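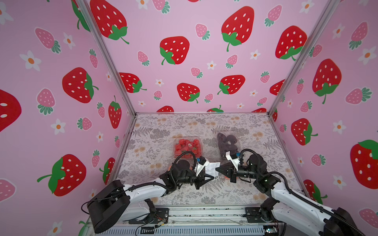
November 24, 2025

**Fruit packs, day 4 of the berry series**

Present: me, Graciela Espinoza until lunch.

We continued with the closed clamshells. Same two kinds as last week, the red ones and the dark ones, both from the Tratitz shop. I bought them on the way here, so they had one short walk in a bag and nothing else. I write this down because on Friday the fruit had been one night in the car, and I think the numbers of Friday should not be mixed with these.

Weights before opening, with lid and label:

- red pack: 1138 g for the whole lot of the day, all packs together on the big scale
- dark pack: 858 g, same way

I did not subtract the plastic yet. The empty packs are in the drawer under the scale, please do not throw them away before I have weighed them.

**Lining and mat**

The strawberry paper is up on all three walls. Graciela chose the pattern and I was against it at first, I wanted something gray. After one morning I have to say it is pleasant to look at. My worry is still the red fruit in front of red printed fruit. With the dark berries I have no trouble to see where the pack ends. With the red ones my eye goes to the wall sometimes, mostly when I am tired. We should do one day with the plain paper, for comparison, before we decide.

The fern mat stays. It is light enough that a dropped berry is found quickly, also a red one. The peach flowers are small and did not confuse me until now. Juice is another matter. I made a test with one squashed dark berry on the offcut that we keep by the sink:

- wiped at once with dry tissue: a pale purple shadow remains
- wiped at once with wet tissue, then dry: clean
- left for 48 minutes, then wet tissue: shadow remains, and rubbing makes the surface dull

So wet tissue first, and quickly. The tissue box has now a cup of water next to it. Please change the water every morning, it looked not nice on Friday evening.

**Lids**

The lids are the hardest part of the fruit for me. The two kinds do not close the same. On the dark pack the tab is stiff and it gives a clear click. On the red pack the tab is soft, and you can think it is closed when only one side has caught. Graciela presses both front corners with her thumbs and then lifts the pack a little by the lid. If it holds, it is closed. I will do the same from now on, so that "closed" in the table means one thing for both of us.

Labels: we leave them on. I tried to take one off and it pulled the lid out of shape, and that pack I had to put away.

**Loose berries**

A rule we agreed at lunch: what falls on the mat is written as dropped, even if it looks perfect, and does not go back in the pack. It goes in the white bowl. The bowl is not for eating! Aurel Sârbu took from it on Thursday, and the dropped count for that afternoon is lost. There is a separate pack in the fridge, marked with Pura tape, for everybody who is hungry.

**Open points**

- Ask Aebischer if they have the same pack in the larger size. The old list from May has it, but the price is surely changed.
- Weigh the empty packs.
- Red packs on plain paper, one full day.
- The table on Ceto has still the old column name "box". I would like "pack" everywhere. Graciela will change it, I do not have the rights.
- More tissue. The last roll is started.

The remaining packs are in the fridge, lower shelf, lids up.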